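The sofa that costs less than your lunch

By Adanech Kahsay

Somewhere between the third and fourth page of the Itgate brochure, I lost track of what was being sold. There was a loaf of bread. There was a dog asleep on a rug. There was a sentence about "the evening you deserve", and underneath it, in type so pale that I had to take it to the window, a monthly figure and a small star.

The star led to a footnote, and the footnote led to a price of 917 pounds, spread over a period nobody at the shop seemed keen to say out loud.

I don't have anything against sofas, or against people who pay for them over time. My parents bought everything that way. What I mistrust is the language that has grown up around it, in which a debt is a "plan", a late fee is a "gentle nudge" and the customer is always on some kind of journey. Furniture used to be sold by people who told you how long the springs would last. Now it's sold by people who tell you how you'll feel.

Pukstead has two large furniture shops, one at either end of the ring road, and I spent a wet afternoon in September in both of them. At Itgate I was offered coffee before I had sat on anything. At Shiferaw, which has a plainer car park and a plainer way of talking, I was left alone until I asked a question, and then I got an answer that was nearly an answer.

"People want to know what it costs a week," said Tolera Birhane, who has managed the Shiferaw floor for nine years. "If I start with the full price they walk out. If I start with the week, they sit down."

He meant it as a defence. I wrote it down as the opposite.

The industry line is that paying by the month opens up quality. You could have a bad sofa today or a good one over time, and surely the good one is better value. It sounds sensible until you ask what makes it the good one. I asked for the frame guarantee at both shops. One covered the frame but left out the joints. The other covered the joints for as long as the sofa stayed in the room it was first delivered to, a condition I had to have read to me again.

Vignesh Lobo repairs upholstery from a unit in Clastbridge and has less patience than I do. He showed me a seat base he had stripped that morning, stapled where he would have expected screws, with a strip of card doing a job he thought belonged to timber. It had come from an expensive range. He sees cheap ones built in much the same way - the difference, he says, is mostly in the cloth.
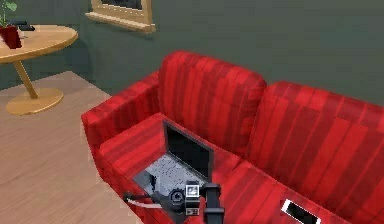
Cloth, of course, is what you can judge in a showroom. You can stroke it. You can hold a swatch against your curtains and feel that you've done some research. The parts that fail are underneath, and I have yet to meet a salesperson who will tip a sofa over without being asked twice.

Nuria Mamo, a debt adviser who sees clients in the library at Pukstead, is wary of turning all this into a scandal. Most of the people she helps got into trouble with rent and fuel, she says, and the sofa is just the bit they're embarrassed about. She does wish the total was printed in the same size as the monthly figure. It seems a modest thing to want. When I put it to Itgate, a spokesman, Tekle Hadgu, told me that customers find large totals "unhelpful at the inspiration stage".

I have thought about that phrase a good deal. I suppose a total is unhelpful, if what you're being helped towards is a signature.

Lobo's own advice is dull and I intend to follow it. Lift one front corner and see whether the other leg comes up with it. Press along the arm for the place where the padding stops. Ask who will mend it, and get a name. My own sofa is second-hand, sags on the left and was paid for in cash, and when Itgate rang last week to ask whether I was still feeling inspired, I was sitting on it.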